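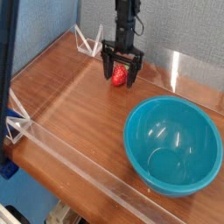 Liis Adomaitis wrote to us that she does not believe reality shows any more, and she wanted to know if everything in them is made up before the filming begins.

It is a good question, Liis, and the answer is a little long.

## What is a reality show?

In a drama, actors learn words which a writer has written for them. In a reality show, the people use their own names and mostly their own words. They may live together in a house, sing for judges, or try to survive on an island.

We will take the show *Burkamside* for our explanation. In it, some families move to an old village and must live there as one group until December. They cook together, repair the houses and vote on who will be the leader of the village.

## So it is real?

The people are real, and when they are angry or happy, this is often real too. But the makers of the show decide many things. They choose which families may come. They choose the tasks. If they put the loudest person and the person who loves silence in one bedroom, they can guess what will happen at night!

There are also people called **producers**, who stand near the families and ask them questions. A producer may say, "Go and talk to Algirdas about the broken door." Then Algirdas and his neighbor have a conversation, and they find the words themselves. But maybe they would not have talked on that day without the producer.

## The big job of the editor

For one season of *Burkamside*, the cameras recorded more than 4,000 hours. One episode has only 40 minutes. Somebody must choose what stays, and this person is the **editor**.

Imagine that your whole day at school is filmed. You laughed 59 times and you cried once, when you hit your knee. If an editor shows only the knee, people at home will think you are a very sad child. Every picture was true, but the story is not quite right.

Editors have other tools as well:

* **Music.** Slow, low music makes even a closed door look dangerous.
* **The reaction shot.** Francine makes a bored face at lunch. The editor puts this face after a speech by Ojārs in the evening. Now it looks as if his speech bored her.
* **The interview.** A person sits alone and tells what she felt. Often it is recorded some days later, so she already knows how the quarrel ended.
* **The break.** Just before we hear who goes home, the program stops for advertisements. You stay on the sofa, and the channel is happy.

## Try it yourself

Ask a grown-up to film you and a friend for ten minutes while you play a board game. Then make 2 short films from the same recording. In the first one, your friend should look like a kind player. In the second one, she should look like somebody who hates to lose. You may not record anything new.

Show both films to your family and ask them which player they would like to invite for dinner. Please tell your friend before you begin, and let her be the editor the next time.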